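Zarum Two-Arm Tabletop Set
Plosari Bench Equipment

Home > Arms and Grippers > Zarum > Two-Arm Tabletop Set

Availability: In stock, set with revised cable clips
Part no.: ZR-352
Service notice added July 22, 2022

Please read the service notice before running a set bought before this date.

Overview

The Zarum set is made up of two small arms that mount at opposite sides of a table and work toward the middle. Each arm has a two-finger gripper and its own wrist camera. The set is meant for light handling work with cups, mugs, small bottles and the like, at table height. It is not rated for work next to people and should not be run with hands inside the reach of either arm.

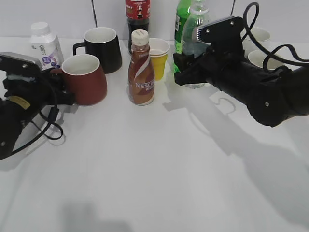 Service notice: gripper does not release

We have had reports of a gripper staying closed after an open command. The controller shows the fingers as open and moves on to the next step, so the arm lifts away with the object still held. In one case a mug was dragged across the table into a row of bottles. In another a glass was broken. No injuries have been reported.

The fault is in the cable clip at the wrist. When the wrist turns close to its limit with the cable looped too short, the plug is pulled sideways and the finger position signal drops out. The controller then keeps the last commanded value. It should stop and show an error, and with the old firmware it doesn't.

Tshabalala, who make the clip for us, have changed the part. The new one is longer and holds the cable on both sides of the plug. All sets shipped from stock now have it.
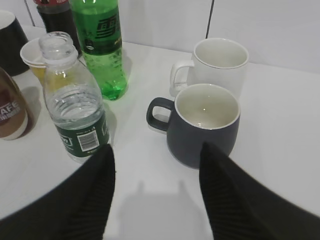
What to do if you have an older set

Stop using the set for glass or for anything filled with liquid until both steps below are done.

1. Fit the new clips. You need one for each arm. They are free of charge and come with screws. Power off at the wall first – the brakes on these arms are light and the forearm will sink when power goes, so support it with your hand.

2. Update the controller with the Statby utility. After the update, a lost finger signal stops both arms and shows error 50. Clear it from the panel only. Do not pull an object out of the fingers while the error is showing.

Once both are done, run the open and close test with the table clear. Then run it again with the wrist turned to each end of its travel. If you get error 50 during the test, the cable is still too short at the wrist and needs to be fed back through the clip.

Handles

Several reports came from work with mug handles. A handle can sit between the fingers with very little force on it, and a gripper that failed to open may look fine until the arm moves. Leave a pause after every release and check the wrist view before the lift.
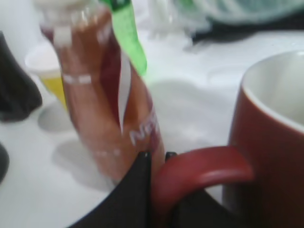 Anathi Modise wrote to us that the pause alone had not been enough. The fault came back with a longer delay set, and only went away after the clips were changed. Fair point, and we have moved the clips to step 1 in these instructions.

In the box

Two arms with grippers and wrist cameras
Controller and power supply
Table clamps
Spare finger pads
Cable clips, new type

Warranty

Fitting the clips yourself does not affect the warranty. Damage to a wrist plug caused by the old clip is covered even if the set is out of its warranty period. Send the whole arm, not the plug.

Related items
Zarum finger pads, soft
Zarum wrist cable, long
Stop button for table edge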